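The siren posts of Niltby

October 31, 2025

Most of the Cold War warning equipment in Niltby was never removed. It was disconnected, painted over or built around, and a good deal of it can still be traced by anyone with a street map and the original wiring schedule.

The schedule survives in the town archive. It runs to 12 sheets and lists every siren, relay box and telephone circuit in the district, with the date of each inspection. Hafiz Entili, a retired telephone engineer, has spent the past two winters matching it against what remains on the ground.

The network was simple. A control point in the basement of the council offices received the alarm over a private line from the regional centre at Murnimberg. The duty officer turned a key, and a tone was sent down the ordinary telephone wires to the siren posts. Each post had a relay tuned to that tone. When the relay closed, the motor started. Rural wardens, who had no mains siren, were given a loudspeaker box and a hand-cranked unit.

The motors were made by Flamia and drew a heavy current on starting. In the older streets this was a known fault. The log for one April test records that two posts blew their fuses before reaching full pitch, and that a third started 30 seconds late. Larger fuses were fitted, and the late post was given a new relay.

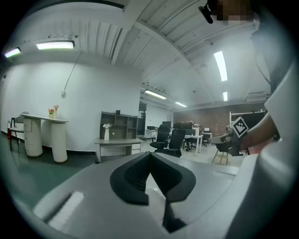

A person with a hand-held gripper.

Coverage was worked out on paper. The planners drew a circle of 840 yards round each post and accepted any gap that fell on farmland. Entili regards the figure as generous. It took no account of wind, and the hill behind the Yeoh mill blocks sound from the south almost entirely. Complaints from the mill houses appear in the file year after year. A further post was approved for them, and the concrete base was laid, but the mast was never delivered.

The paper side of the system was less well kept. A booklet on sheltering at home was printed for each household in the central ward, 834 copies in all. The delivery list stops halfway through the alphabet. Several bundles were found in the basement when the boiler was replaced, still tied with string and marked for streets that had since been renumbered.

The control panel itself was stripped for parts. Its steel cabinet stayed on the wall and was later used for keys. The line from Murnimberg was cut at the exchange, although the cable remains in its duct under the market square and shows up on modern utility surveys as "purpose unknown".

Entili has asked for that entry to be corrected. The request is with the highways department.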